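Bin bags splitting / council only taking one bin a fortnight — what are people doing?

Ilbridge Residents Board > Home & Garden > Rubbish and Recycling

tattybogle
Posted Saturday
Right, fed up. Had the letter, Ilbridge going to fortnightly from February. Four of us here plus a dog. Black bags keep splitting on the way down the steps and I'm picking teabags off the path at 6am in my dressing gown. Are the thick ones worth it? Saw a roll of 100 in the shop on Salazar Road, bit steep. Or do I just get a second bin and be done.

mrs_plover
Thick ones every time. Cheap ones are a false economy, you end up using two inside each other.

gutterpress
Disagree. Thick ones are just more plastic. Half of what goes in black bags round here is cardboard and food, sort that out and you'd barely fill one. We do, family of five.

tattybogle
Yes well done. We do sort it. Still leaves nappies.

hobnail18
Nappies fair enough. Mine's the pale blue cylinder sort, black plastic round the bottom of it. Does the job

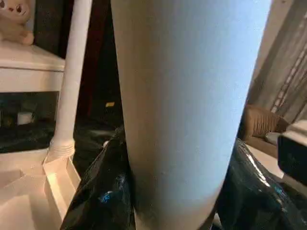
Reply from mrs_plover
Do you tie yours or fold the top over? Mine always slide down whatever I do, then everything goes underneath and you've got to scrub the lot.

hobnail18
Neither, big elastic band. Got a bag of them from the stationers in Bestau. Don't overfill, that's the main thing. Two thirds then out.

gutterpress
Two thirds full is wasting a third of a bag. Just saying

hobnail18
Its my bag

quarrybank
Can we get back to the second bin. I rang up. They'll only do it for households of six or more, or medical. Fee on top. Was on hold for ages, then number 18 in the queue, then cut off, then started again. Form's on the website but the link goes to the Bramska page, which is a different council altogether!

tattybogle
Oh brilliant. So that's us out.

mrs_plover
The 191 bus goes right past the tip if you're stuck with no car, but they won't let you walk in with bags any more. Neighbour got turned away at the gate. Car only, booked slot.

gutterpress
That's not right, you can walk in Tuesdays.

quarrybank
You can't. They stopped it. There's a sign up.

gutterpress
Well I did it before Christmas.

hobnail18
Pale blue again, close up this time. Matt finish, so wipe it with a soft cloth, nothing scratchy 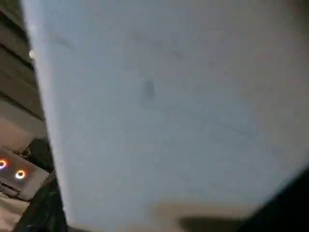 Last edited by hobnail18, Saturday, 9:42 pm

Bicarb in the bottom for the smell btw. Handful, leave it overnight. Vinegar's fine too but not both together, they just cancel out.

tattybogle
Ok bicarb noted. Will try the thick bags and see. Over 334 people have signed the petition about the fortnightly thing if anyone wants to add theirs, paper copy's in the library by the door.

mrs_plover
Signed. Bring your own pen, theirs has gone

gutterpress
Not signing, I think fortnightly's fine if people sorted there stuff properly.

quarrybank
Course you do. Anyone know if they're still doing the glass on the same day?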